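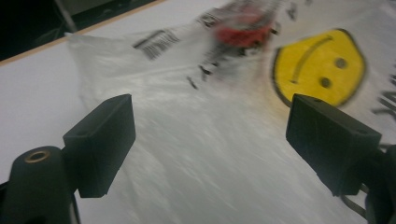 Give me the messy ones

By Gwenllian Humphreys
June
5 min read

I had an argument with Clifford Perron on Tuesday and I've been having it again in my head ever since, mostly in the shower, where I win. So I'm going to have it once more with you lot.

Clifford runs the numbers for our little group at Brernholm. He's good at it, and he's the reason we have a training set at all instead of a pile of hard drives with masking tape on them. His view is that we record too much rubbish. If a demonstration has a fumble in it, or a second try, or the person holding the gripper changes their mind halfway across the table, he'd like it gone. Keep the clean ones, he says, and the policy will learn clean habits. It sounds sensible! I believed it for ages.

Then I spent a good chunk of this year on plastic bags.

If you've only ever collected examples with blocks and mugs, let me tell you about bags. A mug is where you left it. It's the same shape it was yesterday, and when you close the fingers on it, it stays a mug. A bag is a different bag every single time you touch it. It crinkles, it slides, it sticks to the table, it folds over on itself so that the bit you were going for is now underneath. The film is see-through in one spot and white as milk in another, and whatever's printed on it goes along for the ride. You can have a big yellow face on the plastic and it'll be tilted one way before you grab and squashed into some other expression afterwards. A person barely notices. A model that has quietly decided the face is the thing to look at has a problem.

We work with a hand-held gripper, so there's no arm to fight with. You walk up to the table and do the job with your own wrist and your own bad posture, and the camera on the gripper records what the fingers are facing. It's quick and it's cheap, and I love it. It also means that everything about how you move goes straight into the data, including the blur when you swing across too fast. Clifford hates the blur. He has a filter for it, and he's very proud of the filter.

My trouble with the filter is what it throws out. Out of our first batch of 1,000 bag recordings it dropped 428. I sat down with Trilok Mishra and we watched the dropped ones, all of them, over far too much tea (I don't recommend it, my eyes were like marbles). Plenty deserved it. Somebody had started recording and then wandered off to talk, or the bag was on the floor. Fine, bin those. But an awful lot were simply the hard bits of the job. A hand moves quickly when a bag starts to slip. A hand jiggles when it isn't sure whether it has one layer of film or two. The filter saw shaking and called it bad data, and so out went the recoveries, which were the very thing we'd been short of from the beginning.

You can guess what the model trained on the leftovers did. It went in beautifully, closed beautifully, missed, and then just sort of hung there. It had never seen anybody miss.

Now, Clifford's reply to this (he's going to read it, hello Clifford) is that I'm making a case for sloppiness. If you let everyone fumble, he says, you'll teach it to fumble. And he's got a point there which I tend to skate over when I'm cross. Sheldon Friesen, who joined us from Cavico, used to do a funny little double-tap on the table before every grasp, a nervous habit from some older rig. We had the model doing it too within a couple of training runs. It tapped the table twice before everything, like a chap knocking on a door. So yes, habits leak. I don't want anyone's tics in there, and I'd happily see those recordings cut.

But a tic and a recovery are different animals, and you can't tell them apart by measuring blur. You have to watch. I know that's an unpopular thing to say in a field where everybody would rather write a script, me included. It's slow and it's dull. I still reckon one person watching 27 recordings properly will learn more about what's wrong with a dataset than a whole afternoon of charts will show them, and they'll probably come away with a better filter as well.

The other thing I'd push for is keeping the table a bit ordinary. When I visited the crew on the Villanueva project they had a gorgeous setup: even light, plain backdrop, the bag laid out nice and flat at the start of each go. Brock Doucette showed me around and I was green with envy. Their success rate was lovely too, on that table. Ours is a white tabletop with a dark muddle behind it, and we drop the bag however it lands. I used to apologise for that, and I've stopped. Nobody's kitchen has a backdrop.

What I've asked for, and what Clifford has half agreed to, is a label in place of a deletion. Mark the slip, mark the second try, note whether the person got there in the end, and leave the whole lot in. If it turns out to hurt, we can take it out later with one line. We can't put back what we've wiped. He wants a trial of 10 days before he'll commit to it, and he wants me to do the labelling, which I suppose I walked right into.

I start on Tuesday. If you've got a good way of marking the moment a grasp goes wrong, as opposed to the moment the person realises it has, please write in, as Trilok and I can't agree on that one either.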